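Galley Water Reuse Trial - progress report to the Manska Fund

Reporting period closed at the end of November. The greywater line at the Skundetti site has now run for 90 days. Over that time it treated 424 kilolitres from the kitchen sinks and dishwashers, nearly all of it returned to toilet flushing and the garden beds. Turbidity stayed under the permit limit except during one pump fault, when flow was diverted to sewer.

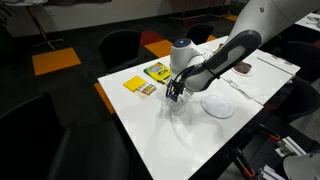
2. Operations and maintenance

The grease trap was emptied 3 times. Fat loading is higher than the design allowed for, and the coarse screen needs clearing every second morning. The Tsuji membrane unit was backwashed on schedule. Transmembrane pressure has risen by 47 per cent from the clean-start value - within the supplier's range, but faster than modelled. A chemical clean is booked for next quarter.
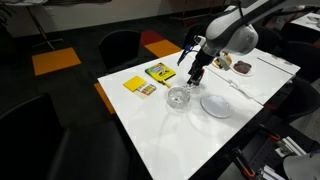
Kitchen staff at Galley replied to the draft of this report that the diversion alarm is too quiet to hear over the dishwashers, and asked for a light beside the sinks. The request has been costed and can be met from contingency.

Spending is on budget overall. Labour is slightly over, offset by lower freight on the spare filters.

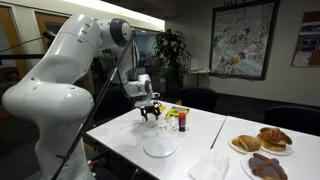

The remaining risk is odour from the balance tank in warm weather. A carbon vent filter will be fitted before summer, and the tank will be drained overnight if the site closes for more than two days. No change to the final milestone is requested.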